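Tultus finger set and wrist camera mount: two months on a dish rack cell

I look after a small robot cell at our shop in Niltanstead, and most of my life in there is plates. Plates into a rack, plates out of a rack, a bit of fruit thrown into the mix so the grasp planner doesn't get lazy. When our old fingers started to chip at the tips I ordered the Tultus set (fingers, mount and a bag of hardware, 146 dollars for the lot) and I've now run it long enough to have opinions!

Setup first. The fingers went on in one evening, and the screws are all the same size — hooray. The camera mount took longer. It has a slotted arm that lets you slide the camera in and out, which sounds great until you've done your hand-eye calibration and then bumped the slot with your sleeve. I did this twice. Put a paint-pen mark across the joint before you calibrate, tighten it, and leave it alone.
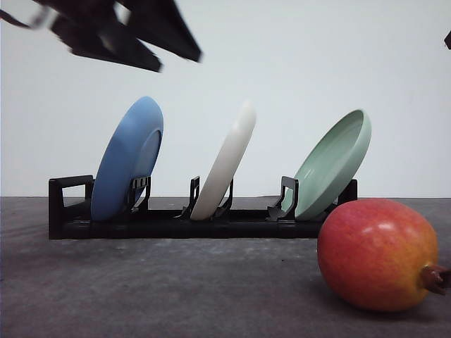

My routine check these days is a plain black rack and a few plates stood on edge, and I run the arm over at normal speed before I let it try a pick. If the approach is off by much you hear it, a nasty little click of finger on rim. With the Merrick fingers we had before, I was re-zeroing every few days. With these I've gone far longer between resets, and I put that down to the stiffer base plate, though I did also replace a tired cable in the same stretch, so take that with some salt.

What I like best is the shape. The tips come to a narrow point, so there's a decent chance of getting down between two plates without shoving the neighbor over. And with the mount slid back a notch I get both tips in view when the gripper is open, which makes it so much easier to spot a finger that's gone on crooked.

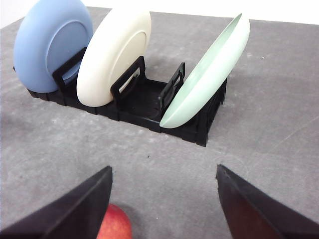
Wrist view with the fingers open. Blue and cream plates at the back, the green one leaning on its divider.

Now the grumbles. The fingers are black, my rack is black, and anything that picks out edges from the wrist camera gets confused when one passes in front of the other. I ended up masking the finger area in software. A lighter color option would be lovely, Tultus, if you're reading.

The instructions are one folded sheet and the torque value for the finger screws is missing. I went with snug plus a dab of thread locker. By cycle 853 (I keep a log, yes) one screw on the left finger had backed out a little, so now I check both sides every morning before homing.

Cleaning is easy — damp cloth, dry cloth, done. Don't skip it if you handle fruit, the tips do get tacky.

Would I buy it again? Yes, for a cell like mine, with light things and fussy gaps. If you're lifting heavy stuff, the Trodora set is chunkier and I'd start there.

Four stars. The missing torque value cost it the fifth.

Recent reviews
Trodora heavy finger set, first impressions
Merrick quick-change plate: worth the wait?
Cable sleeves for small arms, compared
Picking a paint pen that stays put

Contact | Copyright June 2021 | Back to top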